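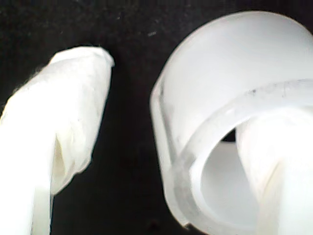 Soft white folds against the dark.

Free chapters, full price and the book about money that she rewrote in January

Posted 18/05/2022

I've been reading personal finance books for most of my adult life, and I have the overdraft history to show why I started. So when the editor behind Trajkovski, the tiny press in Prasel that only publishes books about money, agreed to an hour on the phone, I had way too many questions and asked them in completely the wrong order. She was very nice about it.

I wanted to talk about the free chapter first. If you've bought an ebook in the last few years you know the deal: you click, you get the opening pages, and the file stops right when somebody's about to open a scary envelope. Trajkovski does it too, through the Furkeo store, but they give away chapter four.

"Chapter one of a money book is nearly always the author telling you how broke they used to be," she told me. "I like those chapters! I cry at those chapters. But you can't do anything with them on a Tuesday night when the rent's due. I'd hand over the chapter with the worksheet in it and take my chances."

(I should say I love the broke chapter. I will read anyone's broke chapter. We argued about this for a bit and I lost.)

The book that got me calling was The Tara Method, which came out this spring. It's a slim thing, 137 pages, and the free part is 23 of them, so it's a pretty generous helping. It had been downloaded 3524 times when we spoke. I asked how many of those people went on to buy the book and she laughed for quite a while.

"Fewer than I'd like, more than my accountant predicted. Some people only needed the one chapter. They wrote and told me so, very politely, and what am I going to do, invoice them?"

The name has nothing to do with a person, by the way. I'd assumed Tara was the author's mother or a goddess or something, and I'd even worked up a question about it. It was the name on an old cash tin the author kept her grocery money in, and it stuck to the manuscript as a working title until everybody got used to it.

What I like about the book is that it's so unglamorous. There's one idea in it, more or less: you write down what you feel before you spend, and then what you spent, and you leave the two columns alone for a month before you try to fix anything. No vision boards. I asked if it had always been that plain and there was a long sigh at the other end.

"Oh, no. The first version had abundance all over it. Abundance and flow. The author believes in that side of things and I respect it, I really do, I've had my own moments with a candle. But we sent it out to early readers and they kept skipping to the columns. So in January we sat down and took the middle third out. She didn't speak to me for a few days, and then she sent me a new chapter on paying back your sister, and it was the best thing in the book."

It is, too. I read it standing up in the kitchen and then texted my sister.

I wondered whether there's still room for the more mystical kind of money book, the kind where you invite wealth in and it shows up with luggage. She thinks so, and she doesn't roll her eyes at it, though I may have been hoping she would. "People are frightened of their bank statements. If a visualization gets you to open the app, good. Open the app. I only get cross when the book stops there and sells you a weekend."

We got onto formats after that. The sample used to be a fixed PDF, and reading it on a phone was miserable, with the worksheet shrunk down to the size of a stamp. She had 193 emails about that one worksheet. Now it's a regular ebook file, with the PDF kept on the side for anyone who wants to print it, and you don't have to give an email address for either one. I asked if that was a principle or an oversight.

"It was an oversight. Then I noticed I liked it."

Next from Trajkovski is a book about lending money to friends, which she's editing at the moment and wouldn't say much about, except that the author has lent a lot of money to friends. There's also going to be an audio edition of The Tara Method, once they work out how you read two columns out loud. She's tried it herself in the car and says it sounds like a bingo hall.

The sample chapter is on the book's Furkeo page, under the cover. The paperback you can order from the press directly, and they'll post it from Prasel.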